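Agbeko two-arm towel folding build
Progress report for the Honemberg small workshop grant, second period

Work in this period covered three items: the arm mounts, the cable runs and the first complete set of folding trials. Both arms, one orange and one black, are now working over the same towel. The orange arm does most of the corner lifting. The black arm is used for holding and pressing, and its software is one version behind.

The test cloth is a light blue towel with strips of black tape along its edges. The tape gives the vision code fixed points to look for. Without tape, the corner finder mistook creases for edges too often to be useful.

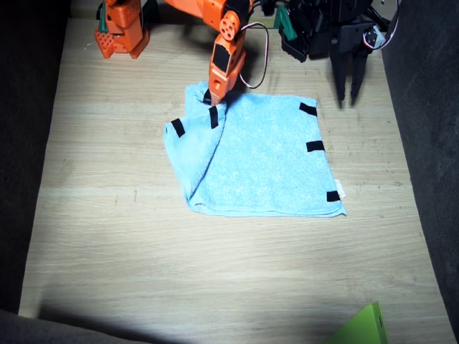 Grip height turned out to be the main source of error in the early trials. If the fingers close too high, they miss the cloth. If they close too low, the servo stalls and the controller shuts the arm down. We now set the height at the start of each session and log the value.

Of 193 trials logged, 66 ended in a fold within the tolerance given in the proposal. Most of the rest failed at the second fold, where the cloth is thicker and slides when pressed. Press time was raised by 30 percent for the last 50 trials. The effect is still being worked out.
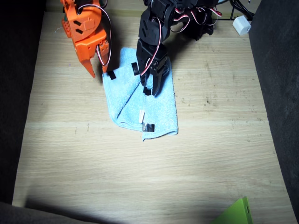
Report by Shahla Sharifi, with test data from Hartmut Böttcher
Sunday, April 11, 2021

Spending is within budget. The remaining parts money is set aside for spare servos and one replacement power supply. The cable order from Drumetti was short and has been credited.
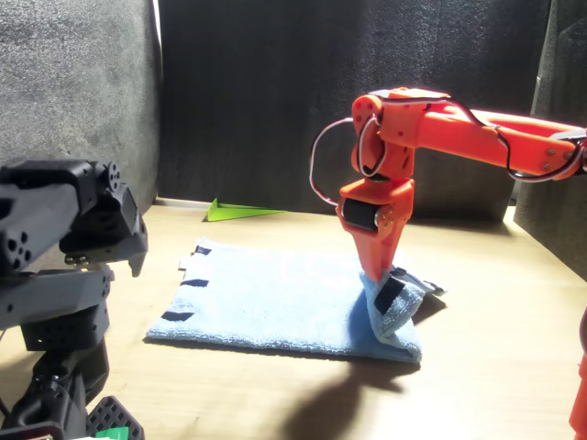 Will the tape still be needed in the final build?
The plan is to remove it in stages, beginning with the strips between the corners. Corner tape stays until the new edge finder has passed the same trials.

Open items for next period: match the software on both arms, repeat the second-fold trials at the new press time, and write up the mount drawings for release in October.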